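Handling rules for hand-held gripper sessions
Course handout 5, Akent short course in robot data practice

Hello again everyone. I promised to write up what we covered in the second half of the session, as half of you were scribbling and the other half were trying to find the biscuits. So this is me talking, more or less as I said it, with a few bits I forgot.

Good practice with hand-held grippers starts before anybody picks one up. Check the fingers are seated, check the lenses for smears (a thumbprint is enough to spoil a whole afternoon, ask me how I know!) and write the number on the sticker into your log. Please write it as printed. If it has leading zeros, the zeros go in the log too. At Falton we once had two numbering habits going at the same time and Samah Abdel Rahman spent most of December putting 1681 clips back under the right units.

Next, people. Anyone who might be recorded has to agree first, and that includes the person who only came in to fetch their coat. The Gratamport house rules, which I like and have more or less stolen, say you ask again each time you move to a new room. It feels fussy. Do it anyway.

Post, bank letters and family photos go in a drawer, and if somebody has a picture on the wall they'd prefer not to share, cover it or turn your table round. Windows are worth a thought as well. A bright one behind the work can push everything else dark, so try a clip and look at it before you carry on.

Now cloth, which most of you will be doing for the assignment. Grip one layer if one layer is the task. Close the fingers until the fabric holds and then stop squeezing, please!
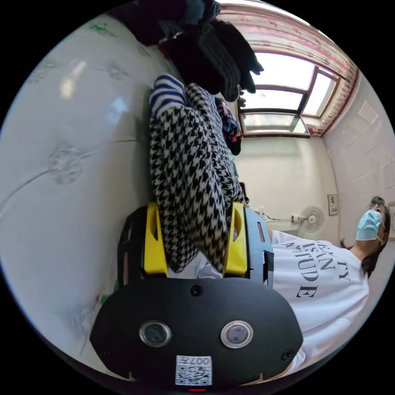
I'd also like you to mix your fabrics. Checks, stripes, ribbed knits, dark things and pale things all in the same heap, the way clothes really end up in a house. A set of 1000 clips of the same grey tea towel will teach you a great deal about that tea towel. And keep your failed grips. Mark them as failed, with a word or two on what went wrong, and leave them in.

Breaks: the Chraibi checklist has 13 lines and the one everybody skips is resting your wrist. Swap hands or swap people when your grip starts to wobble.

For next time, bring your own one-page version of these rules for a room you know well. Kitchen, bedroom, workshop, I don't mind. Handwriting is fine if I can read it, and leave a margin so I can scribble back.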